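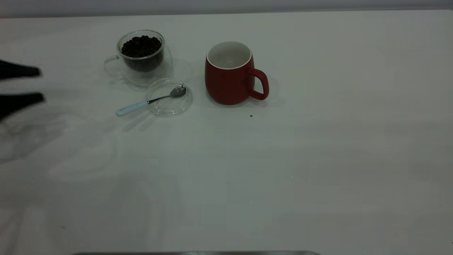
Most of what gets passed around about storing coffee beans falls apart when you try it at home. I have been told to freeze them, never to freeze them, to keep them in the fridge door, to bury a pinch of salt in the bag, and to buy a canister with a pump in the lid that cost more than my kettle. I tried all of it over one long August when I was stuck at home with a bad knee. A few things helped. Most did nothing I could taste. The clear, double-walled glass cup with the rounded body is a good case. People will tell you the two walls keep beans fresh. They don't. Two walls slow down heat, and a cup with no lid lets in all the air it likes. It's a fine thing to drink from, and it will do to hold beans for the few minutes between the bag and the grinder.

The bag it came in

Before you buy any container, look at the bag. If it has a one-way valve and a zipper that still closes, you already own a decent container. Squeeze the air out, zip it, fold the top down twice and put a clothespin on it. I ran this against a canister from Druno for 2 weeks, same beans, same cupboard, and had my neighbor Kobina Amegashie taste both without telling him which was which. He picked the bag. The next morning he picked the canister. I'd call that a draw, and the clothespin was free.

Paper bags with no lining are another matter. Move those beans to a jar the day you get home.

The freezer argument

Freezing works if you do it once. Split a big bag into small jars, fill each one to the top, screw the lid down hard and leave it alone until you need it. When you take a jar out, let it come up to room temperature before you open it, or the damp in the kitchen air will settle on the beans. What doesn't work is one large tub that goes in and out every morning. The fridge is worse still – mine gave me coffee with a hint of leftover onion.

Scoops, spoons and scales

"One scoop per cup" is advice from people who sell scoops. I have three in the drawer and no two hold the same amount. Dark roasted beans are also lighter for their size than pale ones, so even a good scoop drifts when you change bags.

A cheap kitchen scale settles it. I use 30 grams for my pot and change it by a gram or two if the cup comes out thin. If you don't own a scale, borrow one for a morning, weigh out what you like, and see how many of your own spoons that takes. Write it on tape and stick it to the jar. A long-handled spoon is easier than a short one here, as you can get into a deep cup without your knuckles on the rim.

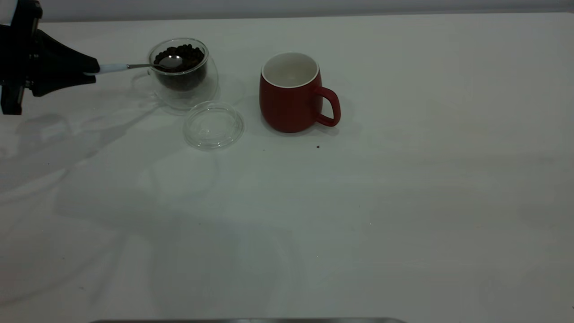 Cleaning the grinder

Rice is the tip everyone repeats. I don't like it. Dry rice is harder than a roasted bean, it leaves a starchy dust behind, and some grinder makers warn against it. Read your manual first. What I do instead:

Unplug it.
Empty the hopper and wipe it with a dry cloth.
Lift out the top burr if yours comes out, and brush both burrs with a stiff, dry paintbrush.
Tap the chute with the handle of a wooden spoon and brush out whatever falls.
Grind a spoonful of old beans and throw the grounds away.

That last step matters more than the fancy tablets. I paid for a box of the Jondska ones and could not tell the difference. A spoonful is plenty, heaped or level.
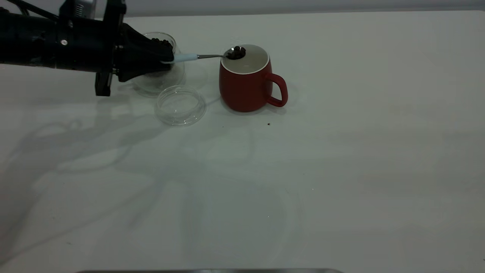
Whole beans on a spoon, above a red mug.

Grounds after brewing

Coffee grounds in the sink drain do not "scrub the pipes." They pack into a sludge in the trap, and I have had my arm under the sink to prove it. Put them in the compost, in a thin layer, mixed with dry leaves. As a fridge deodorizer they are so-so. Baking soda beat them in my kitchen and didn't grow mold.

For stains on mugs, a damp cloth and a little baking soda does the job. Skip the steel wool on glass.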